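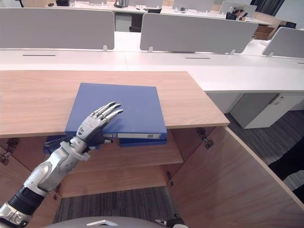

Hevonine Records and Facilities
The paper records review for the open-plan floor begins in November. All teams that keep binders in the low wooden cabinets along the desk rows are asked to read the thread below before the review reaches their row. (1/24)

Hevonine Records and Facilities
The review covers the 17 low cabinets, their shelves and the binders kept in or on them. Drawer pedestals, personal lockers and the archive room on the lower level are outside its scope and will be handled under separate notice. (2/24)

Hevonine Records and Facilities
At the last inventory the cabinets held 531 binders. A number of these duplicate material already held in the archive room. Teams should expect to keep fewer binders at the desks once the review is complete. (3/24)

Hevonine Records and Facilities
The lead for the review is Deepika Suvarna. Questions about retention periods should go to Rohani Nasution. Questions about cabinets, doors, hinges and keys should go to Sarahí Villaseñor at the facilities desk. (4/24)

Hevonine Records and Facilities
Preparation. Each team names one person to be present while its cabinet is opened and checked. The name is to be sent to the records mailbox by noon on the working day before the check. A substitute is acceptable if the mailbox is told. (5/24)

Hevonine Records and Facilities
Please clear loose paper from the cabinet tops in advance. Printed drafts, catalogs, visitor passes and unopened mail are not records for the purposes of the review and will be returned to the nearest desk. Plants may stay if they are moved to one end. (6/24)

Hevonine Records and Facilities
Opening the cabinet. Both doors are to be opened fully before anything is taken out. The doors swing well out into the aisle, and the person at the cabinet should make sure that colleagues on either side know they are open. Chairs should be pushed in under the desks. (7/24)

Hevonine Records and Facilities
Please do not lean on an open door or use it to stand up from a kneeling position. Two doors on the window side were rehung last spring after the upper hinge screws pulled out of the panel. Hinges that feel loose should be reported the same day. (8/24)

Hevonine Records and Facilities
Removing binders. Take one binder at a time and lay it flat on the cabinet top with the spine facing the aisle, so that the label can be read without lifting the cover. Full binders are heavier than they look and should be held with a hand under the lower cover. (9/24)

Hevonine Records and Facilities
Binders should not be pulled out by the label strip. The strips tear, and the pocket behind them does not hold a replacement well. Where the strip has already gone, write the reference in pencil on the inside of the front cover and set the binder aside for relabeling. (10/24)

Hevonine Records and Facilities
Labels. Every spine is to carry a white strip with the team code, the subject, and the first and last year of the contents. Faded strips count as missing. New strips are printed centrally and handed out by Sarahí Nava – teams are asked not to make their own. (11/24)

Hevonine Records and Facilities
Subject wording should match the list used in the Endex register. "Miscellaneous," "Old" and "To sort" are not subjects. If the contents do not fit any subject on the list, leave the line blank and add a note inside the cover. (12/24)

Hevonine Records and Facilities
Contents. The limit is 300 sheets to a binder. Above that the rings no longer close evenly and the back pages begin to tear at the holes. Larger files are to be split by year and given consecutive part numbers on the spine. (13/24)

Hevonine Records and Facilities
Plastic sleeves are permitted for certificates and signed originals only. Please remove sticky notes, rubber bands and paper clips before a binder is closed. Staples may remain. (14/24)

Hevonine Records and Facilities
Color. Blue covers, light or dark, are for current working records. Gray covers are for files on hold at the request of the legal team and must not be opened, moved or relabeled without Tonantzin Ochoa present. Other colors are being withdrawn as they wear out. (15/24)

Hevonine Records and Facilities
We have been asked whether the shade of blue has a meaning. It does not. The darker covers came from an earlier supplier, and the stock from Hoekstra is lighter. Both may be used on the same shelf. (16/24)

Hevonine Records and Facilities
Returning binders. Place them upright on the interior shelf wherever the height allows, spines outward, in order of reference from left to right. A binder too tall for the shelf may lie flat, with no more than one other on top of it. (17/24)

Hevonine Records and Facilities
Leave a gap of 40 mm between the front edge of the shelf and the inside of the closed door. Binders that stand forward of this line press on the latch, and several latches have been bent that way. If a door has to be pushed to close, the shelf is overfull. (18/24)

Hevonine Records and Facilities
The open base under the lower shelf panel is not storage. Shoes, bags, cable reels and boxed paper are to be kept elsewhere. The cleaning crew vacuums the carpet tiles there each evening after 6:30 and will not move items to do so. (19/24)

Hevonine Records and Facilities
Cabinet tops. A binder in use may be left on the top of the cabinet during the working day. It goes back on the shelf by 5:45 p.m. The desks behind the cabinets are shared, and binders should not be passed across and left on them. (20/24)

Hevonine Records and Facilities
Transfers to the archive room. Binders not consulted in the past two years are packed in Gillix record cartons, spines up, with a copy of the transfer sheet on top. Cartons are collected from the end of each row at 10 a.m. Please do not stack them more than two high or place them in front of the fire door. (21/24)

Hevonine Records and Facilities
Disposal. Nothing is to be discarded at the cabinet. Binders whose retention period has ended are listed, the list is signed by the team manager and by Rohani Nasution, and the contents go to the locked shredding console beside the copy room. Empty binders in good condition return to the supply shelf. (22/24)

Hevonine Records and Facilities
Replies to questions received this morning. Teams working remotely may ask the records office to carry out the check for them, provided the request is in writing. Cabinet keys are not being replaced during the review. Personal papers found in a cabinet will be sealed in an envelope and held at the facilities desk for collection. (23/24)

Hevonine Records and Facilities
The order of rows will be posted on the notice board by the east stairs and in the Endex register. Rows nearest the windows are first. Requests for a different slot should reach Deepika Suvarna before the order is posted. (24/24)

Hevonine Records and Facilities
Correction to post 17: binders holding bound drawings are always stored flat, whatever the shelf height. The limit of one other binder on top still applies. Our thanks to the projects team for raising the point.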